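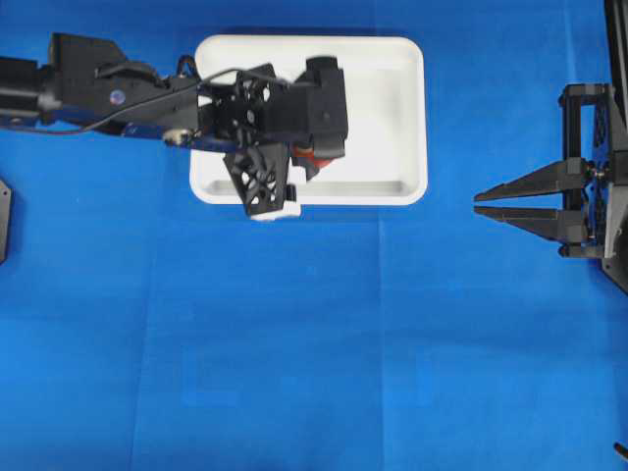

February
By a Planham staff writer

She'd asked to meet early, 8 a.m., before the phones start. No name, no title beyond "former election observer," and please don't print which country she flew home to. Fine. The subject is Saltesine, the island republic that has now put off its parliamentary vote 2 times and says it will hold one before the rains. She spent most of last year there with a small monitoring mission and came out frustrated.

"People keep asking me was it fraud," she says. "There was no vote. You can't steal a thing that never happened. What you had was an empty parliament and a president signing decrees."

The decrees matter. Under the Saltesine constitution the president can rule alone when the chamber has lapsed, but only for "urgent matters." What counts as urgent isn't spelled out. In the first year it was fuel imports. Then port fees, then the police budget, then who sits on the electoral council.

"That last one was where the opposition walked out," she says. "And I told them at the time, don't walk out. If you leave the room they just fill your chair. They did, they filled it in a week."

She drinks her coffee standing up. Her second meeting is across town.

Most of what foreign papers print comes out of the capital, and she thinks that's half the problem. She was based in Villa, the second city, up on the north coast. Different mood there. Fewer marches. More people just leaving.

"In Villa you'd ask a shopkeeper who they wanted for president and they'd laugh at you. Then you'd ask about the road and they would talk for an hour. The road goes through two checkpoints that aren't the governments. You pay at both. A truck of rice pays 50 dollars before it gets anywhere, and that's on the price of the rice."

Who runs the checkpoints? She goes quiet, then picks her words. Local armed groups, some of them tied to men who've held seats. She won't go further on the record. She did file a report on it.

"It went in a drawer. The mission's mandate was the vote. Roads weren't in the mandate."

The mission itself comes up a lot. It had 20 observers for the whole country, short contracts, a security rule that kept them indoors after dark. She doesn't blame the staff. She does blame whoever thought a voter list could be checked from a hotel. The list is still the sore point: it has dead people on it, it has thousands who moved abroad, and it's missing most of the young people in the hill districts because registering them meant travel and the travel money ran out.

So would she hold the vote this year?

"I've changed my mind on this," she says. "Last summer I'd have said wait, fix the list. Now I think waiting is what the palace wants. Every delay has been sold as preparation and I didn't see any preparing. Hold it with a bad list and let people fight over the list in public."

That's not the line from Hundent, the policy group that has been advising donors, and whose paper last month called for another pause and a "transitional council." She's read it. Twice, she says, the second time to check she wasn't being unfair.

"A council picked by who? They had one of those before. It sat in a villa with a generator and argued about the order of speaking. People remember that."

I ask about foreign troops, which the president has hinted at requesting. She shakes her head. The older residents she interviewed had lived through one deployment and their answers were mixed, more than she expected. Some liked the quiet streets. Others brought up the shootings at the fish market, for which noone was ever charged.

"If they come back, the first question is who do you complain to. Give me an office, with a door, where a mother can go. I never found that office. I looked for it."

Her phone goes. She reads the message, puts it face down. A former colleague still on the island, she says, asking if she'd come back in the spring for the new mission.

Will she?

"Depends on the mandate. I asked them to send me the wording. They haven't sent it."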